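Two Months of Teaching by Hand: The Gedbridge Guide Handle and Remote

By Obadia Muli
3 March 2018 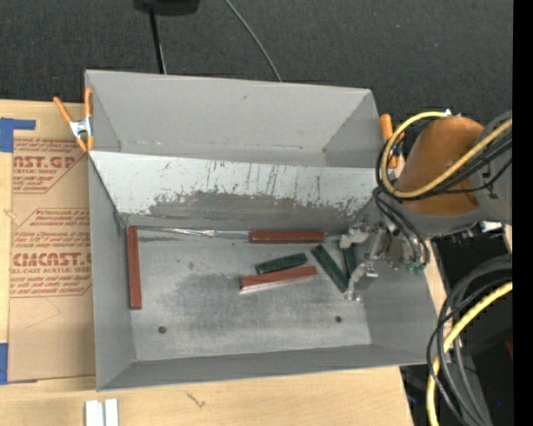

Red and green blocks in the metal bin, with the arm reaching in from the right.

I should say at the start that I'm a patient person with machines and a less patient one with manuals, so if you come to this kit hoping for a review by an engineer, you may want to look elsewhere. I teach an evening class in shop automation, and my students are mostly people who fix things for a living. What I wanted was a way for them to show an arm a job without writing a line of code, and the Gedbridge kit promised two of those: a handle you hold while you push the arm around, and a remote you work from a chair a few feet away.

Setup took us one long evening. The handle went on without trouble, but pairing the remote had us all reading the same page of the booklet out loud to each other, and in the end it was Felista Sang who spotted that the receiver wanted its own power supply (page 11, small print, near the bottom). After that it paired every time. The carrying case is lovely, by the way, far nicer than it needs to be!

Our practice job is picking blocks out of a divided bin. It sounds like a job for a toddler, and I thought so too until I tried to teach it. A block out in the open is easy enough, but a block lying along a wall makes you think hard about where each finger is going to go, and two blocks nearly touching make you think harder. If you've never had to slow down and notice how your own hand does this, it's a strange and rather pleasant way to spend an evening.

The handle is the part I'd buy again tomorrow. It has a good soft grip, the record button sits right under the thumb, and you can feel through the arm when a finger meets metal. Beginners get it in minutes. Garba Fashola, who had never touched a robot before January, was recording usable demonstrations before the coffee was ready. The drawback is that you have to stand right up against the table and lean, and after 20 or so minutes your shoulder lets you know about it. Shorter people in the class asked for a step stool, and I don't blame them.

The remote I'm cooler on. It's comfortable, and it keeps your own arms out of the way, but there's a small delay between your hand and the gripper, and you get no feel at all for contact. My first few tries with it pushed blocks into the corner and left them there. It does improve with practice. Tarmo has become very good with it, and his recordings are smoother than anything I've made with the handle, so some of this may just be me. Turn the speed setting down to 3 and leave it there for the first week, that's my advice, and use the slow wrist mode for anything that lies at an angle.

The playback software is plain and quick. You can trim the start and end of a recording, throw out a bad one, and put a note on the ones you like. We have 464 saved now and it still opens promptly on my old laptop. I do wish it would let you sort by who made the recording, because we end up typing our initials into the notes field like people signing for parcels.

A few smaller things, for anybody thinking of ordering. Clamp your bin down before you start, a sliding bin will spoil a whole evening's recordings. Give the cables more slack than you think they want, especially if your job has a lot of wrist turning in it. And charge the remote overnight, as the battery light goes from green to nothing with very little in between.

I wrote to Gedbridge about the battery light and had a kind reply within the week from Ieva Rozīte, who told me a software update is planned for April. I'll add a note here when it comes.

Four stars from me, five for the handle alone. If they sell it without the remote someday, I'll be telling every student I have to get one.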